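Review: Feltis disassembly package for desktop PCs
Dorian Lacroix
April 27, 2022

Feltis sells its disassembly package as an add-on for an arm you already own. The package consists of a task library for desktop towers, a set of printed parts fixtures, and a license for the cell controller software. We ran it at the Sarerdale refurbishing shop on two arms, using office towers with the side panel taken off by hand before loading.

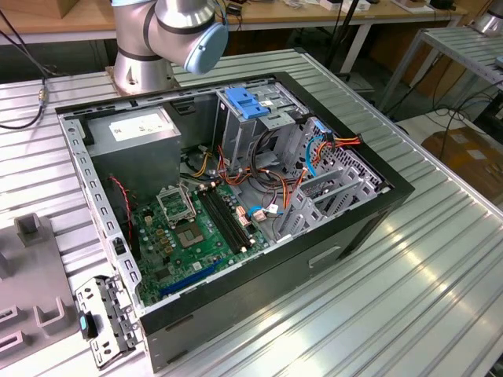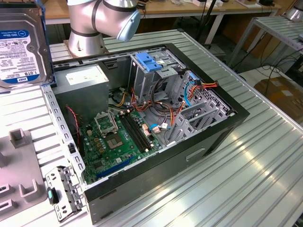 The license covers 2 arms and is tied to the controller, so moving an arm to another bench requires no new key. Installation took one afternoon. Most of that went into the fixtures, which have to be located on the bench to the tolerance given in the manual. The manual describes the procedure well but puts the torque values for the hold-down screws in an appendix with no cross-reference. Benoît Perrin, who did our setup, found them on the second day and had to redo the alignment.

Over the trial we ran 163 towers. The library divides work into steps: memory, drive, brackets, cables. Each step can be enabled or disabled per model, and a step that fails stops the cell and waits for an operator. There is no automatic retry in the standard configuration. One can be switched on in the settings file, with a limit of 6 attempts. We left it off for connectors after the first week and kept it on for drives and memory.

Memory removal is the strongest part of the library. The routine opens the latches one at a time, checks each, and then lifts the module straight up. Tool-less drive latches also work well, provided the model file gives the correct travel for the latch. On two of our models it did not, and the value had to be measured and entered manually.

Cables are the weak point. The software plans around rigid parts and treats a wire bundle as a fixed obstacle -- it will route the arm over a bundle but will not push one aside. When a bundle lies across a drive bay, the step stops. Our operators now tuck the power leads back before starting the cycle, and the data sheet should state that this is expected.

Model files are the recurring cost. Feltis supplies a base catalog and charges 600 euros for each chassis added on request. Writing your own is possible with the included editor. Maxence Picard built one from scratch in a day and a half, and his second went faster. The editor has no undo beyond the last saved version, so save often.

Support was adequate. Tickets were answered in English or French, usually by the next working day. A fault in the bracket routine that we reported was corrected in the October release, and the release notes described the change accurately.

The package suits a shop that sees the same few chassis in quantity. For mixed lots, the time spent on model files will exceed the time saved at the bench. Version reviewed: standard license, two arms, without the Skultton vision option. We have that option on order and will test it on the same models.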